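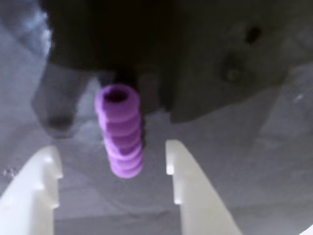 Werkstattbuch, August: Beutelfilter am Regenfass, zweiter Anlauf

Endlich wieder am Wasser! Die Pumpe aus Badano läuft seit gestern Abend durch, und ich bin ganz hin und weg, wie leise das Ding ist. Man hört nur noch das Plätschern im Fass, und wenn im Hof ein Auto vorbeifährt, nicht mal mehr das.

Kurz der Stand, damit Ryan nicht wieder bei mir anrufen muss: Das Zulaufrohr ist jetzt mit Gefälle verlegt, der alte Bogen ist raus (der war noch von 1961, stand tatsächlich eingegossen drin, wunderschönes Gussteil, liegt im Regal und wird NICHT weggeworfen). Neu drin ist der Beutelfilter von Pelupessy, 100 Mikrometer. Das Gewebe ist viel steifer als beim alten und lässt sich prima ausklopfen.

Durchfluss, jeweils mit Eimer und Stoppuhr:
ohne Beutel 900 Liter pro Stunde
mit Beutel, frisch eingesetzt: 309 Liter pro Stunde

Das ist ein gewaltiger Sprung nach unten, und genau der macht mir gerade so viel Spaß. Ich hatte den Beutel zuerst im Verdacht, aber Ragnvald Granström meint, es liegt am Deckel: Der drückt den Kragen so weit runter, dass nur noch die halbe Fläche durchströmt wird. Er hat mir das am Telefon mit einer Kaffeefiltertüte erklärt, und ich stand danach eine Viertelstunde in der Küche und habe Filtertüten geknickt. Leuchtet ein!

Also morgen: Deckel abnehmen, Kragen mit zwei Klammern frei aufhängen, noch mal messen. Falls es dann über 600 geht, drehe ich einen Distanzring aus dem grauen Zeug, das von Zaveck übrig ist. Dichtung vorher fetten, die quietscht.

Offen: Was macht die Tropfenbildung am Überlauf? Bei kleinem Durchfluss läuft das Wasser an der Unterseite vom Blech zurück bis zur Wand. Ein Abtropfkantenprofil wäre die brave Lösung. Ich würde lieber erst eine Kerbe feilen und zuschauen, wie der Strahl abreißt, das könnte ich sowieso stundenlang machen.

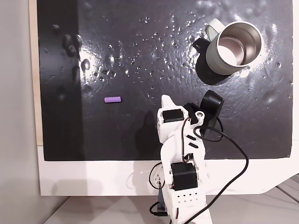

Tropfen und Bläschen auf schwarzer, glänzender Fläche.

Nachtrag, 21:40 Uhr: Kerbe gefeilt, drei Millimeter tief. Das Wasser löst sich jetzt sauber, solange der Hahn mehr als halb offen ist. Darunter kriecht es noch. Kerbe auf fünf Millimeter bringen, Grat innen wegnehmen. Ryan, bitte die halbrunde Feile von Clastbridge wieder mitbringen, die hier ist stumpf.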